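Subject: Re: [playshop-list] Plush food for the pretend kitchen box
List: Culleo Toy Library members

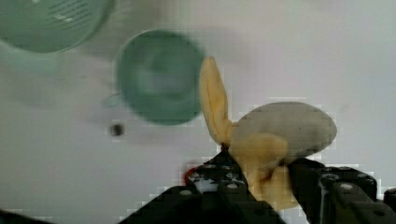 Plush banana, peel flaps open, with the green colander and green cup.

Replying to the message quoted underneath, and adding a few notes on the soft food while I'm at it.

> We had the pretend kitchen box home for the August holidays and
> would like to buy a banana like the one in it. Does anyone know if it
> is meant to come apart? Ours has flaps but the inside seems to
> be sewn in. My son was pulling at it and I didn't want to
> bring it back in two pieces. Also, can it go through the wash
> with the rest, or is it wipe only? The card in the lid says
> "see list" but I can't find a list.

It doesn't come apart. The fruit is stitched to the peel at the base, where the fabric gathers into the little dark stem. The flaps fold back and that is all they do. If your son gave it a good tug it will most likely be fine, but have a look at the stitching at the base before it goes back in the box. If there's a gap, put a safety-pinned note on the bag and leave it on the mending shelf. Please don't glue it.

The fruit part is a light grey-beige colour, in case anyone is wondering whether it has been put away dirty. The peel is a pale mustard yellow. We have had two people try to scrub the middle back to white and it only roughens the fabric.

Washing: cold, gentle cycle, inside a pillowcase with the end tied. No dryer. I stand it up on a towel with the flaps open and turn it at night. The middle is thick and takes much longer to dry than the peel, usually until the following afternoon, so don't bag it up when only the outside feels dry. The Pacheco felt vegetables are wipe only and should be kept out of the pillowcase, as the colour runs.

The colander and cup are washed by hand in warm soapy water. They belong in the same box, number 113. If you end up with the banana and no colander, check box 391, the picnic set. Things wander between those two more than any others, and the cup in particular fits in either.

On buying your own, I believe ours came from Nedoler with a bag of other plush fruit, before my time looking after the boxes. I haven't seen that set in the shop lately. Jovlow have a soft banana now, but the one I handled had a peel that closes with a hook-and-loop tab, and after a few weeks in a toy box that kind collects every bit of fluff in the house. It might suit a tidier family than mine.

The missing list is my fault. The cards were reprinted and the contents lists were left in the folder at the desk. I'll put a copy in each lid before the next changeover - if you have a kitchen or picnic box out at the moment, ask for one when you bring it in. The desk is open from 9.30 in the morning and closes at noon.

One more thing for whoever has box 991: the tea towels in it are play ones, not for drying real dishes. They came back last time smelling of onion.

Box mending and lists
Culleo Toy Library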